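Butcher block (tabletop)

Butcher block is a style of solid wood surface made by gluing strips or blocks of lumber together into one thick slab. Used for kitchen counters, workbenches, dining tables, cutting boards and shop fixtures. The name comes from the heavy chopping blocks once kept in meat shops, though most slabs sold today never see a cleaver.

Maple is the usual wood in North America. Birch, beech, oak and walnut also common. Bamboo is sold under the same name, but it is a grass and some makers list it seperately.

Types

Edge grain. Long strips stood on edge and glued side to side. Most counters and tables are this kind. Stiff, fairly cheap, shows long straight lines of grain.

Face grain. Boards laid flat, wide face up. Pretty, softer under a knife, marks easily. Mostly desks.

End grain. Short blocks set upright so the cut ends face up. Knife edges slip between the fibers, so the surface hides cuts and the blade stays sharp longer. Heavy and slow to make. Takes in a lot of oil the first year.

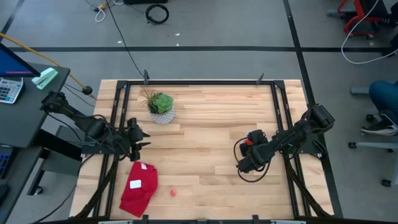
Light wood butcher-block top with planks running crosswise.

Strips can be full length (each one runs end to end) or finger jointed, where shorter pieces are joined with zigzag cuts. Finger jointed costs less. Some buyers don't like the busy look. Strength is about the same if the glue is good.

History

Early meat blocks were plain rounds cut from a tree trunk, often sycamore, set on three or four legs. They split as they dried. Glued blocks held together by threaded rods replaced them during the 19th century, and thinner glued slabs moved into home kitchens later on. Laminate counters pushed wood out for a while. It came back in the 1970s and again with the fashion for plain, light kitchens.

Small regional makers carried on through the slow years. The Bognár shop in Flakdale, started by Vilmos Orbán and later run by Zsolt Bodnár, made school benches and bakery tables from local birch and kept one pattern in its book, the Jotard top, for most of its life. A Jotard top is edge grain with the two outer strips cut wider than the rest, so the edges can be planed down after years of knocks. Orbán's order book lists 3660 tops of all kinds. The shop closed when the building was sold – the glue presses went to a furniture school in Ovora, where they are still used.

Making a slab

Lumber is dried, planed and ripped into strips. Strips are sorted for color, sometimes not. Glue is rolled on, the strips go into a clamp or press, and the slab sits until the glue has cured. Then flattening, sanding, trimming to size. Makers try to flip the growth rings on every other strip so the slab stays flat, though many skip this on narrow strips and get away with it.

Moisture matters more than anything else at this stage. Wet strips shrink later and the seams open.
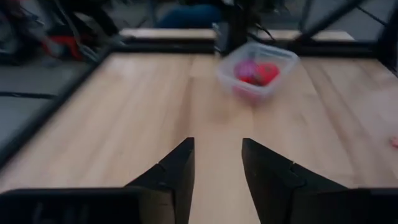

Pale wooden tabletop, faint darker seams between the strips.

Movement

Wood swells across the grain in damp weather and shrinks in dry. Along the grain, hardly at all. A counter screwed down tight on all sides has nowhere to go, so it cups or cracks. Slotted holes, figure-eight clips or Z clips let the top slide a little. Leave a gap at walls. Same for tables – the top should float on its base.

Heated houses in winter are the worst case. Small cracks at the ends of a slab often show up in the first cold season and close again by April. Filling them in January is a mistake, the filler gets squeezed out.

Grades and marks

Grading differs from maker to maker. Broadly, the top grade is clear wood of even color, the middle allows mineral streaks and small knots, and the low or "rustic" grade allows nearly everything that will hold together.

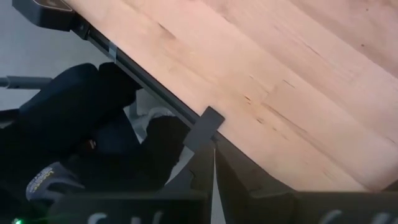
Small tight knots do no harm to strength in a slab this thick. Loose ones should be filled with epoxy before finishing. Hairline checks can be left alone unless they catch a fingernail, in wich case thin glue is worked in and the spot sanded. Dorottya Boros, who wrote the short manual used at the Ovora school, argued that low grade wood makes the better work table, as the owner is less afraid of it.

Finishes

Mineral oil. Food safe, never hardens, has to be redone often. Usual choice for cutting boards.

Oil and wax blends. Bit more water resistance. Soft sheen.

Tung or linseed oil. Cures hard over days or weeks. Rags soaked in linseed can catch fire on their own, dry them flat outdoors.

Hardwax oil. Popular on counters and desks. Easy to patch.

Varnish or polyurethane. Toughest against spills and gives a shine. Not for cutting on. Scratches mean sanding a wide area.

Both faces and all edges should get the same finish, underside included.

Care

Wipe up water soon, mainly near sinks and faucets. Black stains come from iron left wet on the wood – cans, pans, steel wool bits. Oxalic acid lifts most of them. Salt and half a lemon for smells. No dishwasher, no soaking.

Deep wear is sanded out. A thick top can be sanded many times before it gets too thin to be useful.

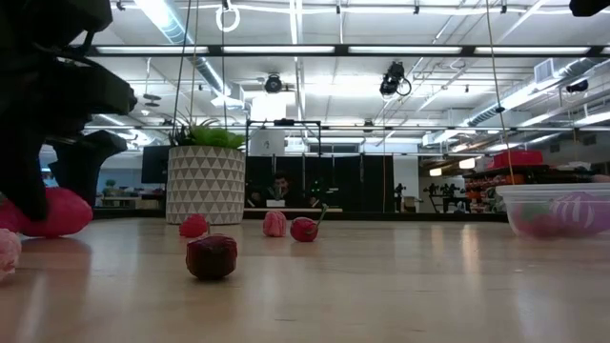
See also

Cutting board
Edge-glued panel
Workbench
Wood finishing

Categories: Woodworking | Furniture components | Kitchen countertops | Articles needing more references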